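29 August 2021

Storm drain inlet notes, Dormont east side, second round

Picking up from the last entry. The town wants our recommendation on inlet clearing before the fall leaf drop, and the public works people asked for it in a form they can hand to the street crews. I am writing this up mostly so Védís and Remigiusz can see where I got to before they take over the west side.

We have 40 inlets on the east side list. The list came from the old sewer map, and the map is wrong in places. Two inlets on Amora Street are shown on the north curb and are on the south. One on the hill behind the library was paved over at some point and no longer takes any water. I left it on the list and marked it closed so that it doesn't get "found" again by the next person with the same map.

Method, same as before: pour 5 gallons down the gutter from a fixed point uphill of the inlet, start the watch when the water reaches the grate, stop it when there is no standing water on the grate bars. Then lift the grate, measure depth of sediment in the basin with the marked stick, put the grate back, write it down. Two people, vests on, cones out. Ulises did the pouring and I did the watch and the stick. We swapped for the last few inlets and I don't think it changed anything, but the swap is noted on the sheets.

Results in short. 14 of the inlets drained slowly enough that I would call them partly blocked. Most of those are at the bottom of the hill where Amora Street meets the school road, which matches what residents have been telling the town for years. The rest of the slow ones are scattered and I can't see a pattern. A few had a full basin and still drained fine, which surprised me until Unnur pointed out that the outlet pipe on those sits higher up the wall on the newer basins, so the stick reading means something different there. I need to go back and write the basin type next to each reading. Until that is done, don't compare sediment depths between old and new basins.

What was in the slow ones: leaves from last year packed down to a mat, road grit from the winter, plastic bottles, one bicycle bell. The grit is the bulk of it. The town puts down a lot of grit on the hill and the sweeper does one pass in spring. By the time the sweeper gets there, a good part of it has already gone down the drains. Remigiusz asked whether an earlier sweep would help more than an extra clearing round. I think so but I have no numbers for it. It would need a before and after on the same inlets, and the spring is a long way off.

The grate covers we tried

The town bought a small lot of mesh covers from Ragnarsson to try on the worst corners. They sit on top of the grate and are meant to keep leaves out of the basin. We put them on at 2 inlets on the school road and poured as usual. With clean mesh, no difference in time. With a bucket of leaves tipped in the gutter first, the water backed up across the mesh and went past the inlet down the hill. The leaves did stay out of the basin, as promised. The water stayed out too.

Ingvar thinks the covers could work if someone brushes them off every few days in the season. That may be true, but the crews are already short and the whole point of the trial was to save visits. I have written "not recommended without a brushing schedule" in the draft. If anybody on the west side has a flat street with few trees, try one there. The two covers are in the shed, on the shelf to the left of the door, with the clips in a bag taped to the underside. One clip is bent and can be bent back.

The other thing we tried was the Festik marker paint for the curb, so crews can find inlets under leaves or snow. It goes on easily and was dry enough to touch by the time we had packed up the cones. Two complaints from residents so far, both about color. One person on the school road wanted to know who had authorized a blue stripe outside his house. I gave him the public works number. Remember to carry the letter from the town next time, I left it in the truck.

Snow

Public works asked us to add a paragraph on snow, since the plow route runs right over this area. I walked the hill with Unnur and we looked at where the plow leaves its bank. On the downhill run the bank ends up directly over the curb inlets on the right side. When it melts in the daytime the water has nowhere to go, runs along the bank, and freezes across the school crossing at night. That is the ice the school has been calling the town about. Residents have been asked to dig out the inlet nearest their house, and some of them do, but they can't find it once there is a bank on top. Hence the blue paint, and hence the idea of a short post at the worst ones.

A post has to be somewhere the plow won't hit it. The plow driver on that route told Unnur he needs an arm's length clear behind the curb. On Amora Street there isn't that much room before the garden walls, so posts won't work there. On the school road there is grass behind the curb and they will. I put the post positions on the second copy of the map, in pencil. Please don't ink them until the crews have looked at them.

It might be simpler to have the plow lift its blade angle for the last stretch above the crossing and push straight through to the turnaround. I have asked. The answer was that it depends on the driver and on what is parked in the turnaround. So the paragraph in the draft asks for no parking in the turnaround on snow days, and leaves the rest to them.

Problems with the data

The watch readings are good to a second or so. The trouble is the stopping point. "No standing water on the bars" is easy to judge in shade and hard in full sun, and we did the lower hill in the early afternoon. I'd guess I stopped early on a few. I have put an S by the ones done in sun. If there is time I'll redo those in the morning.

Also, the pouring point. I wrote "fixed point uphill" at the top of this entry, but at the corner inlets there are two uphill directions, and on the first round we didn't write down which one we used. This time we always poured from the longer street. The first round and this round therefore can't be compared at the corners. They can be compared everywhere else.

The stick is losing its marks at the bottom end. Someone should cut a new one. Same length as the old one, please, and marks on both sides.

To do

Redo the S inlets in morning shade.
Add basin type to every sediment reading.
Ask the library about the paved-over one, they may have a drawing.
Get a second letter from the town and keep it in the clipboard.
Send the draft to Védís before it goes to public works. She knows what they will send back.
Return the spare cones, they belong to the parks crew.
Check with Remigiusz whether the west side sheets have a column for sun and shade. If not, add one now, it is much easier than doing it afterward.

One more note for whoever does the talking at the town meeting. People on the hill will ask why their inlet isn't on the clearing list when it has leaves on it. Leaves on top don't mean it is blocked. Several with leaves all over the grate drained as fast as any of them once the water moved the leaves aside. The list goes by time to drain, and anyone who asks can see the times. I'd rather hand out the sheet than argue about it.

I'll be back at this after the school opens, when the parking on the lower road settles down.

We use cookies to improve your experience on this site. By continuing to browse you accept our use of cookies. Accept | Settings 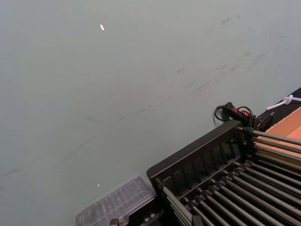

Védís Nørgaard: Read it through. I would move the turnaround parking up to the top of the draft, they never get as far as the snow paragraph. The west side sheets have no column for sun, so I've added one. On the corner inlets, can we agree on the longer street for both sides? Otherwise we will have the same trouble again next August. And I have a copy of the letter from the town, so don't ask them for another.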